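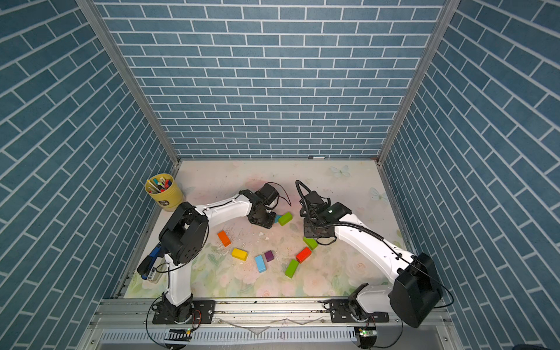

Blue brick panels on three sides, with a floral mat for the floor.

Why does my delivery robot's localization drift on one stretch of sidewalk and nowhere else?
Posted by Farhad Sadeghi, 17th March

Hi everyone, long-time reader and first-time poster, so please be patient with me. I've been building a small six-wheeled sidewalk robot in my spare time, and the goal is for it to drive itself from my garage to my sister's house and back with a bag of groceries. The whole route is 330 yards. It has a spinning lidar on top, wheel encoders and a cheap IMU, and I'm matching each scan against a map I made by pushing the thing along the route by hand one evening.

Most of the way it does beautifully (I may have cheered out loud the first time it took the corner at Clestberg Street). But then there's a long straight stretch between a wooden fence and a hedge, and by the far end the robot believes it is nearly 5 feet behind where it really is. Side to side it's perfect. It just loses track of how far along it has gone, and then it tries to turn too late and ends up in my neighbor's flower bed.

I've already recalibrated the encoders, replaced the lidar mount, and remade the map 3 times. Does anybody have an idea what I should look at next? I'd rather not buy a better lidar if I can help it.

Ildikó Barta

Hello Farhad, and welcome! What a lovely project, and your sister is a lucky woman. I spent the best part of a year fighting with this same thing on a campus shuttle, so let me tell you what I learned, and forgive me if I ramble.

A long straight fence with a hedge across from it looks the same to a lidar from one yard to the next. Your scan matcher can tell how far it is from each side, so your left-right position is great, but it can slide the scan forward or back and get almost the same score every time. People call this the corridor problem, if you want something to search for. Your map is probably fine, and a fourth one would have the same trouble.

What I would do first is look at the covariance your matcher reports. A lot of them hand back a fixed number no matter what, and then your filter trusts the lidar along the fence just as much as it does at the corner, and your good wheel odometry gets ignored. Make that number grow along the direction of travel when the scan is all parallel lines, and let the encoders carry you through. Mine went from hopeless to 11 inches of error with that one change, and I was so happy I took the whole office out for pie!

If it's still off after that, give it something to see. A couple of posts that stick out from the fence line will do, or a planter or two, as long as they stay put. You'll need to map again once they're in. Oh, and check your tire pressure if you have air-filled wheels - soft tires will quietly throw off your distance, and you'll be leaning on those encoders more now.

Kazemi

had the same thing, put a gps on it and forgot about it. trees can be a problem though so depends how much hedge you have

Jundska

I agree with everything Ildikó said and only want to add one small thing from my own robot. Do check that your map and your live scans are at the same height. I made my map with the lidar on a cart, and then bolted it to the robot quite a bit lower, and it spent all of June matching the bottom of a hedge against the top of one. Hedges grow, too, so whatever you map in early spring won't be the same shape come summer. I ended up masking mine out of the map altogether and keeping only the fence and the house walls, and it has been much calmer ever since. Good luck, and please post again when the groceries make it!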